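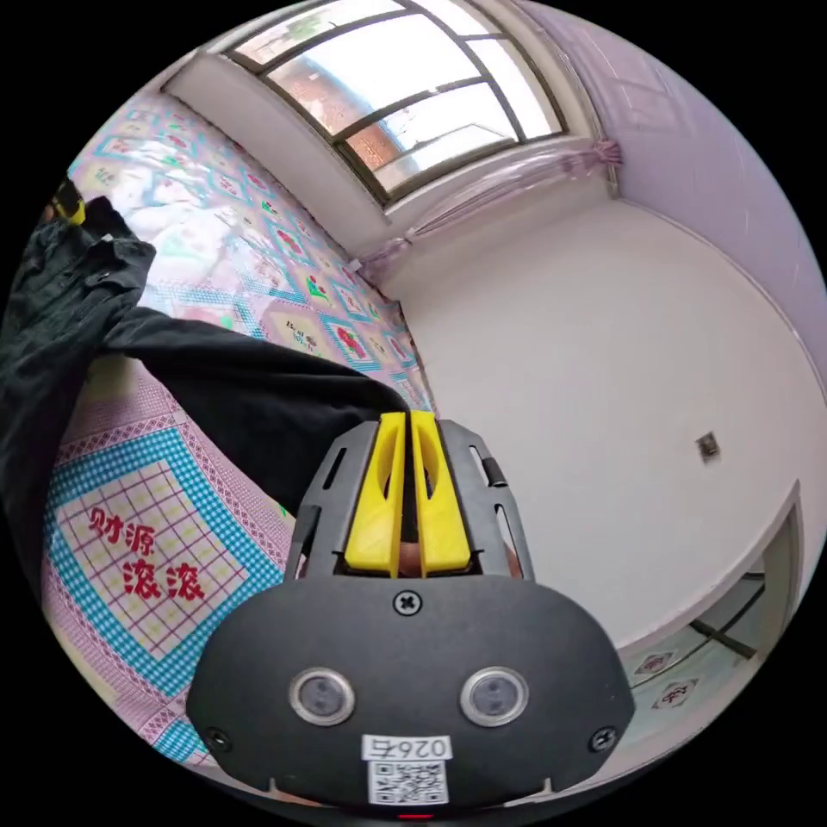
Section 7: Garment care cycles

The Nowicki wardrobe steamer is supplied with three care cycles: Refresh, De-crease and Heavy Fabric. Read this section before using any of them for the first time. Installation, levelling and the first fill are covered in the earlier sections.

7.1 Before you start

1. Check the care label of each garment. Do not steam anything marked with a crossed-out iron, or any leather, suede, waxed cotton or fur.
2. Fill the tank with cold tap water to the MAX line. In hard-water areas, use demineralised water.
3. Empty all pockets. Lighters, pens and lip balm must not go into the cabinet.
4. Check that the drip tray is pushed fully home. The door will not lock if the tray is loose.

Caution: Never add fabric softener, perfume or vinegar to the tank. Damage to the pump from additives is not covered by the warranty.

7.2 Preparing jackets and other heavy items

1. Lay the garment out on a bed or large table and smooth it with your hands, starting at the collar and working down to the hem.
2. Close metal buttons and press studs. Metal gets hot during the cycle and can mark lighter fabrics hanging beside it.
3. Flatten the pocket flaps and fasten them. A black denim jacket with a button-down chest pocket should go in with the flap closed, or the flap will dry with a curl.

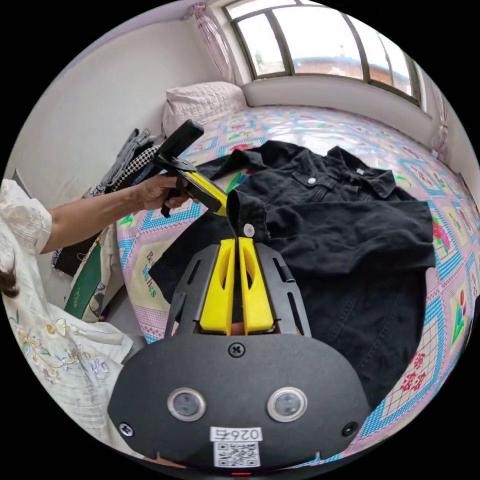 4. Turn dark denim inside out if it is new or has not been washed. Some dye may transfer in the first few cycles.
5. Hang the garment on the wide Proden hanger supplied. Wire hangers will leave a ridge across the shoulders.
6. Leave a hand's width between garments. Do not let sleeves touch the rear wall.

Note: The wide hanger is also sold separately as part number 1532. The narrow hanger, part number 513, is for shirts and blouses only.

7.3 Running a cycle

1. Close the door and press it until you hear the lock.
2. Turn the dial to the cycle you want. Use Heavy Fabric for denim, wool coats and canvas.
3. Press START. The display shows the time remaining. Heavy Fabric runs for 22 minutes, including drying.
4. Wait for the tone before opening the door — steam can still be present after the display reaches zero.
5. Stand to the side as you open the door and let the garment cool on its hanger.

Caution: Keep children and pets away from the cabinet while the lock light is on.

7.4 If the result is poor

Damp patches at the cuffs: the cabinet is overloaded. Take one item out and run the drying stage again.

Creases remain along the seams: pull the seam gently straight while the fabric is warm, then repeat the cycle once.

White specks on dark fabric: scale in the nozzle. Descale with the Flakov sachet as set out in Section 8. Do not scrape the nozzle with a pin.

Cycle stops and the water light flashes: refill the tank and press START again. The cycle will pick up where it stopped.

Revised 2023-01-23, C. Zalewska, Drernenberg Home Appliances.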